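How a Movie Mystery Is Put Together
Film Club Pages for ages 9 to 12
Written by Ildikó Balogh

A mystery movie is a story with a piece missing. Something has happened before the story begins, or very near its start, and one of the characters has to work out what it was. The people who write these movies follow a set of rules. Once you know the rules, you can look for them in any mystery you watch.

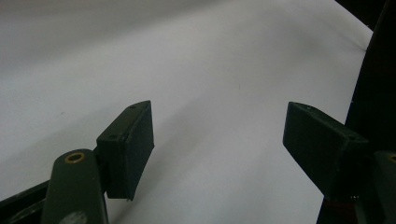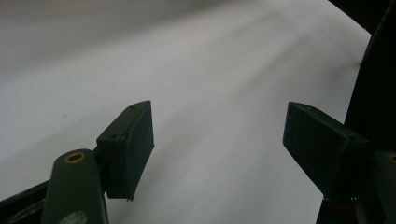

The first thing a writer needs is a question. It has to be a question with one answer. "Who took the lighthouse key?" has one answer. "Why are people unkind?" does not, so it is hard to build a mystery on it.

The writer then works out the answer, before writing any scenes. Many people think a mystery is written from the first page to the last. Often it is planned from the end. The writer decides who did it, how, and when, and then goes backward and decides which parts the audience will learn, and in what order.

Clues

A clue is a fact that helps answer the question. In a movie, a clue can be an object, a sound, a thing someone says, or a thing someone does not say. The usual rule is that the audience must get the clue before the detective explains it. If the detective pulls out a letter in the last scene and no one has ever seen that letter, the movie has not played fair.

Writers hide clues by putting them next to something louder. A character may mention that the back gate squeaks while two other characters are having an argument. You will remember the argument. The gate is the clue.

Red herrings

A red herring is a false clue. It points at the wrong person. It still has to make sense at the end, so the writer must give it an explanation of its own.

Our club's practice script is called The Peltthorpe Bell. In it, a gardener named Bisgaard is seen carrying a sack out of the bell tower at night. He looks guilty. The sack holds owl pellets, which he collects for the school. That is a red herring, and page 20 of the script explains it.

Suspense and surprise

These two words are often mixed up. Surprise is when the audience learns something at the same time as the character. Suspense is when the audience knows first and has to wait. If a cupboard door flies open and a person jumps out, that is surprise. If you saw the person climb into the cupboard, and now the hero is walking toward it, that is suspense. Surprise lasts 2 seconds or so on the screen. Suspense can be stretched for a whole scene.

How long is it?

A short mystery feature may run 80 minutes. One page of script is usually counted as one minute of film, so the script would have 80 pages. The question is normally asked in the first part - before page 20 is a good target.

Words to know

Alibi: proof that a person was somewhere else.
Motive: the reason a person had for doing something.
Suspect: a person who might have done it.
Witness: a person who saw or heard part of what happened.

Try it

Write down one question with one answer. Under it, write the answer. Then write three clues and one red herring, and give the page to a friend without the answer.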